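Rowing again, sort of

26 October 2021

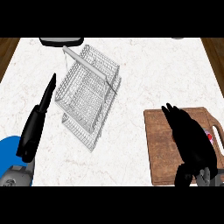
So I finally joined the gym at Nolham! I'd been putting it off since March, mostly because the old place on Brophy Street had me convinced that all gyms smell like wet carpet and play the same four songs.

Nirasside (that's the name, no idea how you're meant to say it) is in a building from 1953 that used to be a dance hall, and they've kept the sprung floor in the back room. My knees noticed straight away. The front half is all machines and it's a bit of a squeeze getting between the leg press and the cable thing if anyone's on either, but the rowers have their own corner by the windows and that's where I've been parking myself.

First go I did 1000 metres and had to lie down on a mat. Second go, same. Last night I did 2000 with a breather in the middle, which I'm counting as one row, thanks very much. My favourite rower is the Letano one at the end. The seat squeaks but the foot straps stay done up, and the one beside it lets go of your left foot every few strokes.

Aoife Nic Aodha runs the beginner class and she fixed my back in one session just by telling me to stop yanking with my arms. Legs, then lean, then arms. I mutter it the whole way through, sorry to whoever's next to me.

Only grumble so far is the lockers. They take a coin I never have, so my bag lives under the bench with everyone else's. Going again tomorrow if I can get down the stairs.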